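I should have known Urmas Strazds would say yes before I'd finished asking. All I wanted was a corner of the Nindalau workshop and a robot arm that could work inside an old Dell without mangling it. That was July, and we're still at it! 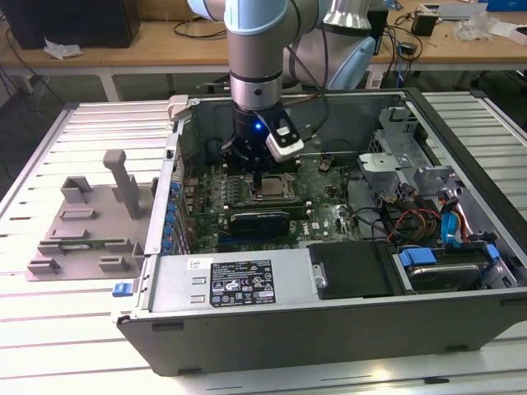

WORKSHOP

We call the project Gekuvero (Urmas picked it, don't ask me). The grey fixture beside the case is 3D-printed, and I'm daft about it — blocks, slots, a post in the middle, and a slot that holds a little green circuit board. Algirdas Bite reckons I've spent 60 evenings fussing over the gripper's approach. I'd have said 80.

The motherboard is the fiddly bit. There's a socket, a graphics card and a tangle of leads to steer round, and I still wince whenever the arm comes down. 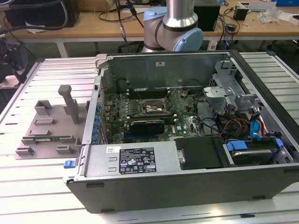 The open Dell on the workbench at Nindalau, with the arm behind the case.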